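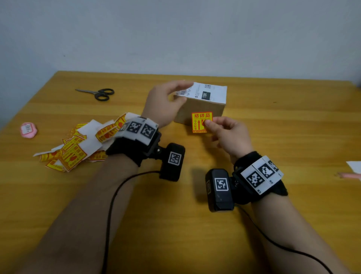
# Put the fragile sticker on the side

Most people who ship a breakable item put the warning sticker on top of the box, next to the address. I think this is a mistake, and a common one. The sticker belongs on a vertical face, and on a small carton it should go on the front face, upright, with the arrow pointing at the lid.

The top of a small box is already full. A standard shipping label covers most of it, and the label has work to do: barcodes have to scan, and the routing code has to be readable at a glance. On the carton shown, the label carries 15H in white on a black block, and that block should stay clear. A sticker that overlaps a barcode by even a small amount can send the parcel to manual handling, where it gets picked up and set down more often than it would have been otherwise.

The second problem is stacking. Once a box is in a cage or on a pallet, its top is usually under another box. The sides are what a handler sees when reaching in. A warning that is hidden at the moment of handling has no value.

The third is the arrow. Many fragile stickers, including the 易碎品 type with the wine glass, print an arrow as part of the design. On a side face the arrow means up. On the top face it points at one edge of the lid and means nothing. The words 小心轻放 (handle with care) survive the bad placement, but the orientation instruction is lost.

Arvo Halonen, who ran the packing line at Veltora when I worked there, disagreed with me on this for years. His position was that stickers make no difference and that the money should go into the padding. He had a log of 2371 outbound parcels and saw no pattern in it that favored stickers. I accept the log. It recorded whether a sticker was used — it did not record where, and nearly all of ours went on the lid at the time.

I do agree with him on the order of priorities. A sticker is a request. The padding has to assume the request will be ignored. For a small corrugated box I want 5 cm of fill on every side of the item and no movement when the closed box is shaken. If the item cannot pass that test, a bigger carton is the fix, and a second sticker is not.

Application takes a few seconds. Hold the box steady with one hand flat on top. Set the sticker against the face by its edges, check the arrow, then press from the center outward. Keep it off the seams, where the board flexes and the adhesive lifts. Corners are worse. A sticker folded over a corner shows half its text to each side and starts peeling at the crease.

One sticker is enough for a box this size. I have received cartons from Prullton with 8 of them, two partly under the tape, and I read none of them until the box was open.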